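Section 5: Your first two-handed pick

With both Plemer grippers paired and the Ilik app open, you're ready for the fun part! Set aside a few minutes for this one and try it on something light before moving on to your own tasks.

1. Hold one gripper in each hand and squeeze both triggers fully, then let go. The fingers should spring open at the same speed.

2. Check the ribbed pads. They should sit flush with no gap along the edge. If a pad has worked loose, press it in from the bottom up.

3. Tap New Session. The counter starts at 119 and drops to zero – that's your recording time in seconds.

4. Bring the open fingers down on both sides of the object, keeping the wrist low. Close slowly until the pads touch, then give a little more.

Note: Soft surfaces are great practice. A bed or a couch gives under the fingers, so you can come in lower than you would on a table. 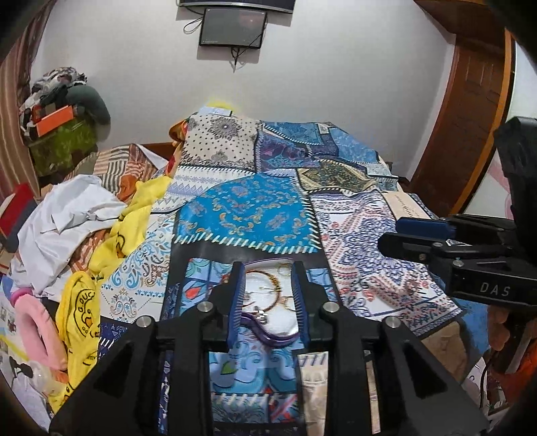

5. Lift, hold for 2 seconds, and set it back down. Release before you pull away.

Caution: Do not squeeze past the click. Thin lids can crack, and the jaw may need to be recalibrated (see error 529).

If the two hands feel out of step, slow down and repeat step 4. It comes together quickly, and it's a great feeling when it does.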